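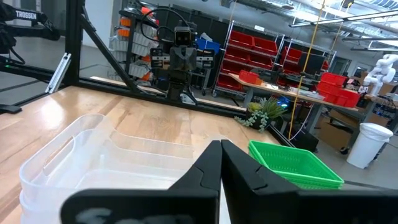 Can you build a two-armed robot without a proper factory or a lab behind you?

Plenty of people are doing it now, in garages and in workshops they share with others, mostly from bought arms, lengths of slotted aluminium and a lot of patience. What you need most is a solid table and somebody who will let you ask daft questions.

I found both at the Dullano workshop, which opened its doors on 17th November for anyone curious about the machines its members have been putting together. I had been looking forward to it since October, when Judit Major posted a note on the Drolham makers' list saying that her build was far enough along to be shown to strangers. I went with a notebook, a flask and a head full of questions about my own half-finished arm, which has been sitting on the ironing board at home since the spring.

The trip out is easy enough. There is a bus from Drolham, number 55, that stops at the end of the lane, and then you follow the fence until you find a door with a bell that doesn't work. Knock hard. Inside, you sign the book, put your coat wherever you can and off you go.

What a place! It is one big room with pipes and ducts running overhead, a grey concrete floor and wire racks full of red bins, and if you are anything like me you will want to pull out every bin and have a look. I asked how anyone finds anything. The answer was that you learn it in your first month, and before that you ask. There is a long wooden workbench too, with tools and papers spread over it and a small spiky plant at one corner that has been there longer than most of the members. I liked the plant very much.

Judit's table has a pale wooden top and black framework around it. She gave a short talk at the start and then let us crowd in, which I thought was brave. Her build is meant to sort small household things from one container to another, and she had set out a big translucent white bin and a bright green mesh basket for the job. The arms are Trossen ones with the name printed on them in white, and the rest has been added bit by bit: brackets, rails, cables, then more cables.

I had expected to spend the whole visit gawping at the arms, and I ended up asking mostly about the fingers. The ones I looked at longest are black and broad, and they come together at the tips in a narrow V. Judit told us she had gone through a whole run of shapes before settling on these. Her first try had been long and thin and kept bending when she picked up anything heavier than a sock. The next was so stubby that it couldn't reach into the corner of a bin. She passed round a few of the old ones and you could see exactly what she meant, because one had a crack right along the bend where it had given up.

The wrist camera got a lot of attention as well. I had always assumed you would want a camera high up, looking down on everything like a goalkeeper's mum in the stands. Judit likes to have one close to the fingers, so that the last few centimetres before a grab are properly in view. The drawback is that the fingers block a good part of what it sees, and she said you have to make peace with that early or you will go mad moving the mount back and forth. She moved hers for three weeks. I have moved mine for longer!

Then came the money question, which somebody always asks and which I was glad not to have to ask myself. Judit was very open about it. Her costs so far, leaving out the arms, come to 3399, and she had planned on 2000. The framework was the surprise. She began with a cheap shelf unit, found that it wobbled each time an arm stopped suddenly, and went over to proper slotted lengths from a supplier called Skemano. The corner brackets came from there too. "Buy the stiff stuff first," she told us, and I have written that on the inside cover of my notebook and underlined it.

We had tea after that (decent tea, and a tin of ginger biscuits that went far too quickly) and I got talking to a father and daughter who are making a single arm for watering tomatoes. They had come with a bag of joints from Darwish, the parts shop behind the station in Drolham, and wanted to know whether the play in them could be taken out. Two members took them over to the workbench and had one joint apart before I had finished my biscuit. I think they will be back. The daughter was asking about membership.

I spent the last part of the visit with the cabling, and it did me more good than anything else. Mine is a bird's nest. Judit's advice was to leave a generous loop at every joint, move the arm by hand to the far end of its reach, and only then tie anything down. She also labels both ends of each cable, with the same word on each, before it goes anywhere near the table. I have been tying mine tight and neat and then wondering why a plug pops out whenever the elbow straightens.

A few things for anyone planning to go to the next one. Wear shoes you can stand in for a whole afternoon, as there are not many chairs. Bring your broken part if you have one, however silly it seems. Children are welcome so long as they stay with you and keep their hands off the tables. The lane has no lights, so take a torch if you are walking back to the bus after dark. Parking is poor.

I got home late, moved the arm off the ironing board and cut every single cable tie. Judit is hoping to have both arms passing things to each other by spring, and I have already asked to be put on the list for that. My next job is a new pair of fingers, wider this time.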